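Flotden grip trials, wrist camera subset

README, last touched in May

What you get

Short recordings from two parallel grippers, the Brornine and the Clirnik, run on the same arm with the same wrist camera. 200 attempts per gripper, plus 2000 stills pulled from the recordings. The objects are toiletries: wrapped toothbrushes, small bottles, a cylindrical container.

Why we made it

The Brornine leaflet says its fingers handle "any household item." We doubted that and still do. Clear wrapping is the hard part. A finger can close on a fold of plastic and the controller will report a good grip, so treat the grip_ok column as the controller's opinion. We checked 29 attempts by hand and disagreed with it on 9.

Known problems

Glare on the plastic ruins depth readings. We left those files in.

Camera tilt is not corrected. The Başaran mount was meant to hold its angle between sessions — we would not bet on it. Use the calibration file stored with each session.

The background is a working lab and changes between sessions. A model that scores well here may have learned the furniture.

Not for

Ranking the two grippers. The finger pads were different ages and we changed the closing speed partway through the Clirnik runs. Anyone quoting a winner from this set is guessing.

License terms are in LICENSE.txt. Report bad labels with the session folder name.

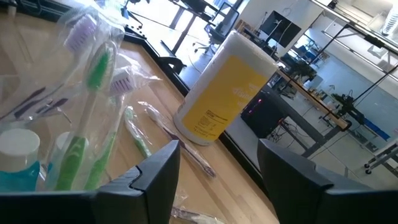 Wrist camera still: open fingers, wrapped toothbrushes and the yellow-labeled container.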